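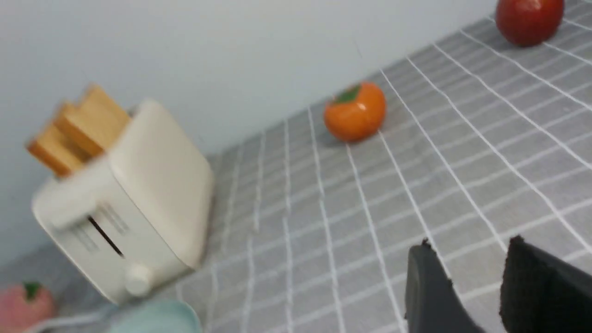 Toy toaster and orange persimmon on the grey checked cloth.

How to make a shaker card with a window that does not leak

Posted 4/21/18 by Liis Vītola

Shares 837

Many people have written to me after my last page about watercolour backgrounds, and most of them asked about shaker cards. A shaker card has a small window on the front, and behind the window there are sequins or beads which move when you shake it. I was afraid of them for a long time. My first ones lost the sequins in the envelope, and one arrived to my aunt completely empty. Now I make them often, and I will write down my way step by step.

What you need

One card base, folded, of heavy card. I use 300 gsm from Prestitz, the smooth side outside.
One piece of the same card for the front panel, a little smaller than the base on every side.
Clear plastic sheet (acetate). The packaging from a bought card is also good if it has no scratches.
Foam tape, the narrow kind, and some foam strips if you have them.
Strong double-sided tape.
A circle die or a craft knife with a new blade.
Sequins, seed beads, or small pieces punched from shiny paper.
A little powder against static. I use a cloth bag with cornflour, and it works as well as the bought one.

Step 1. Cut the window

Put the die in the middle of the front panel, or a bit higher if you want a greeting under it. Fix it with low tack tape so it does not slide in the machine. If you cut with a knife, draw the circle on the back side with a pencil and turn the paper, not the knife. Go slowly. Two light cuts are better than one hard cut.

Keep the circle which falls out. We will use it in step 5.

Step 2. Stamp and colour the front

Do all the stamping now, before there is any plastic or foam behind the panel. Later the surface is not flat and the stamp will print badly. I stamped a ring of leaves around the window with Todari ink in dark green, and I left it to dry while I made tea. If you do heat embossing, this is also the moment, as the hot tool will bend the acetate.

Step 3. Fix the plastic

Cut the acetate larger than the window, at least as wide as your finger on each side. Wipe it on both sides with a soft cloth. Turn the front panel over, put strong tape close around the window and press the acetate down from the middle to the outside. Look at it from the front for fingerprints. After the next step you cannot reach the inside any more!

Rub the powder bag over the back of the acetate and blow the rest away. Without this the sequins stick to the window and they will not fall.

Step 4. Build the wall

This is where my old cards went wrong. I used short pieces of foam tape, and there was a very small gap at each corner. Sequins are flat and they find every gap.

Take one long piece of foam tape and bend it around the window without cutting. If it does not want to bend, make small cuts on the outer edge only, half of the width. Where the two ends meet, let them touch tightly and put a second short piece behind the joint – it is not visible from the front. Then add foam in the four corners of the panel, so it will not sink when somebody presses it.

Powder the inner side of the foam also. It is a little sticky there from the glue.

Step 5. Fill and close

Lay the panel face down and put the filling in the middle. Half a teaspoon is enough for a window of normal size. If you fill it too much, nothing moves. I mixed Guo sequins in three sizes with few white beads, which make a nice sound.

Glue the circle from step 1 on the card base, exactly where the window will be, if you want another colour as a background. Remove the backing from the foam. Now do not lift the panel. Take the card base, open it, turn it upside down and lower it on the panel. Press along all the foam and then turn everything together.

Step 6. Test

Shake it over a white plate. If something comes out, open the side carefully with a thin knife, add one more piece of foam and close again.

For the post

A shaker card is thick, so please weigh it and measure it before you buy the stamp. I put a piece of thin cardboard over the window inside the envelope, otherwise the acetate can get a mark from the sorting machine.

Anca Zamfir asked if it works with rice paper in place of acetate. I tried it with one layer and it tore at the edge, so I would stay with plastic. For Cuiping Wei: yes, the leaf stamp is from the Presolness autumn set, and I bought it last October. I do not know if they still have it.

Comments (100)

We use cookies to remember your settings and to count visits. By continuing to read you accept this. Accept | Read more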